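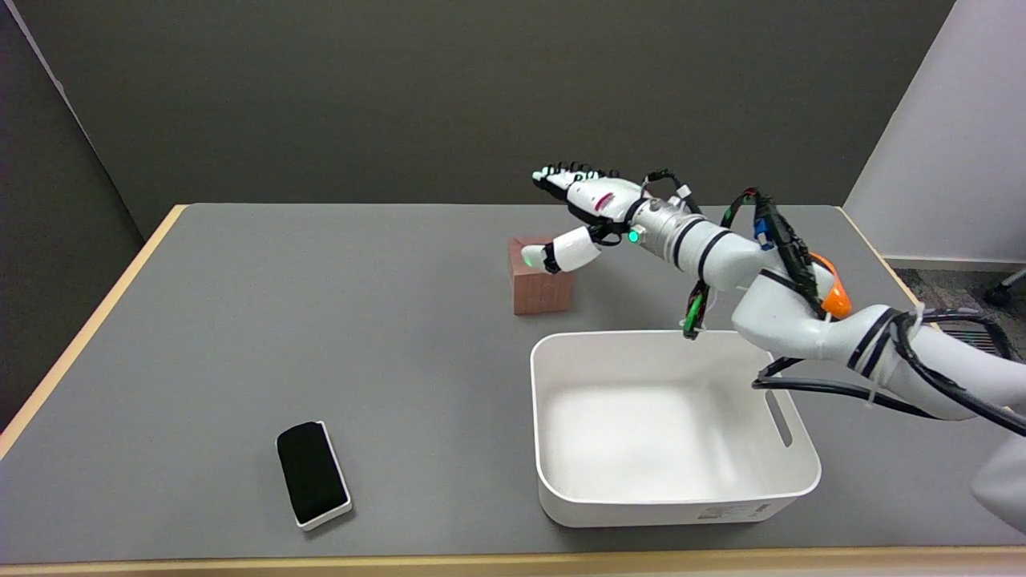

Cable check before a hand session

At Jarberg we follow the same short routine each time an arm with a fingered hand is used at a table. Estíbaliz Cifuentes wrote the first version, and I have only made the words easier.

1. Put the arm in hold mode and stay outside the taped line.

2. Follow every cable with your eyes from wrist to base. A loop may hang, but it must not catch on a bin rim or the table edge when the elbow turns.

3. Look at the zip ties. Each bundle is fixed on both sides of a joint, with enough slack for the full bend. Cut the tails flush – a sharp tail will scratch your hand.

4. Move the wrist through its whole range at low speed, two times. If a connector is pulled, stop and tie again.

5. Keep on the table only the things named in the task sheet, and bring the fingers to the object slowly.

6. Write the result in the log, also when all is fine.

We change all ties after 400 hours. For the older Dadix arms the limit is 200, please ask Florencio Soler for the list.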